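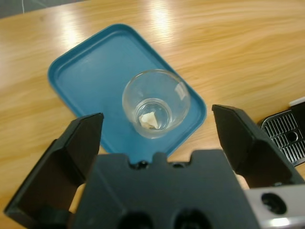 Lohnt sich eine Handmühle für 264 Euro? Für Filterkaffee würde ich sie sofort wieder kaufen, für Espresso lieber sparen und elektrisch nehmen.

So, das war die Kurzfassung. Jetzt die lange, schnell runtergetippt, 23. Februar 2022, Kaffee steht daneben.

## Gorkby Handmühle, seit November in Gebrauch

Vorher hatte ich jahrelang eine billige mit Keramikmahlwerk. Ging so. Viel Staub, dazwischen halbe Bohnen, und der Kaffee schmeckte gleichzeitig bitter und dünn. Hab ich immer auf die Bohnen geschoben. Lag zum größeren Teil an der Mühle.

Die Gorkby: Stahlmahlwerk, zwei Kugellager, Kurbel zum Abnehmen, Auffangbecher mit Gewinde. Kein Magnet. Finde ich gut, beim Magnetbecher meiner Schwester lag schon zweimal alles auf dem Boden. Das Gewinde ist allerdings fein und man setzt es gern schief an. Morgens um sechs nervt das.

**Einstellung.** Ring oben, rastet sauber. Insgesamt 54 Stufen, davon brauche ich fünf. Für die French Press ganz auf, für den Handfilter irgendwo in der Mitte, für die Herdkanne etwas drunter. Aufgedruckte Zahlen gibt es, aber der Nullpunkt saß bei mir zwei Stufen daneben. Anleitung sagt dazu nichts. Also einmal vorsichtig zudrehen bis es schleift, merken, von da aus zählen. Fertig.

**Mahlgut.** Sehr gleichmäßig. Mein Filter läuft jetzt jeden Morgen in derselben Zeit durch, vorher war das Lotterie. Bei ganz grob wird es etwas unruhiger, da sind ein paar dicke Brocken dabei. In der French Press schmecke ich davon garnichts.

**Kraft.** Mittlere Röstung: leicht. Helle Röstung: Arbeit. Bei den äthiopischen von Ostrowski musste ich die Mühle zwischen die Knie klemmen – die sind wirklich hart wie Kies. Dunkle Röstung kurbelt sich fast von selbst, dafür klebt danach mehr im Becher. Ein Tropfen Wasser auf die Bohnen vor dem Mahlen hilft gegen das Kleben. Ein Tropfen! Nicht mehr. 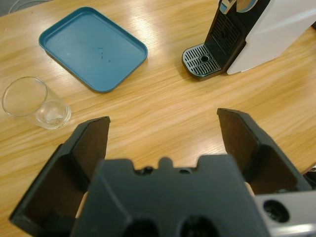

Florante Quiambao hält dagegen, für Espresso gehe die Mühle sehr wohl, man müsse nur feiner denken: zwischen zwei Stufen lieber die Menge ändern, ein halbes Gramm mehr oder weniger, dann treffe man die Durchlaufzeit auch mit den groben Sprüngen. Er mache das seit Monaten so und vermisse nichts.

Mag sein. Hab ich drei Tage lang probiert. Einmal lief er in zwölf Sekunden durch, eine Stufe feiner kam dann fast nur noch Getröpfel. Mit der Menge spielen bringt was, aber wenn ich vor der Arbeit einen Espresso will, will ich keinen Versuch aufbauen. Wer Spaß dran hat, bitte. Und die Kurbelei bei so feiner Einstellung ist kein Vergnügen, zwei Tassen und der Unterarm merkt es.

## Vergleich, soweit ich kann

Die Flellamum hatte ich mir eine Woche geliehen. Billiger, leichter, passt besser in den Rucksack. Achse hat etwas Spiel, hört man auch. Für unterwegs würde ich trotzdem die nehmen. Zuhause die Gorkby.

Elektrisch kenne ich nur die große von Durkusside aus dem Büro, die kostet 1.269 Euro und ist ein ganz anderes Thema. Mahlt super, klingt wie ein Staubsauger der Schrauben frisst. Kein fairer Vergleich, nur damit es hier steht.

## Putzen

Zerlegen ohne Werkzeug, gut. Reihenfolge der Scheiben beim Zusammenbauen: aufpassen, die dünne kommt zuerst. Beim ersten Mal falsch gemacht, dann hat sie gequietscht. Pinsel liegt bei, haart aber. Ich nehme inzwischen einen alten Backpinsel. Wasser bitte weglassen, auch wenn es auf dem Karton irgendwie nach abwaschbar aussieht.

## Was mich stört

- Gewinde am Becher, siehe oben
- Der Holzknauf an der Kurbel dreht sich nach ein paar Wochen schwergängig, ein Hauch Fett und gut
- Füllmenge. Für zwei große Becher muss ich zweimal mahlen
- Beutel zum Verstauen wäre bei dem Preis drin gewesen

Nachtrag: Dulce Ayala fragte nach der Lautstärke. Leise genug, dass im Nebenzimmer weitergeschlafen wird, jedenfalls bei uns. Das Einfüllen der Bohnenn ist lauter als das Mahlen.

Vier von fünf Punkten. Ersatzmahlwerk habe ich noch nicht bestellt, Preis dafür steht nirgends, ich frag mal beim Händler nach und trage es dann hier ein.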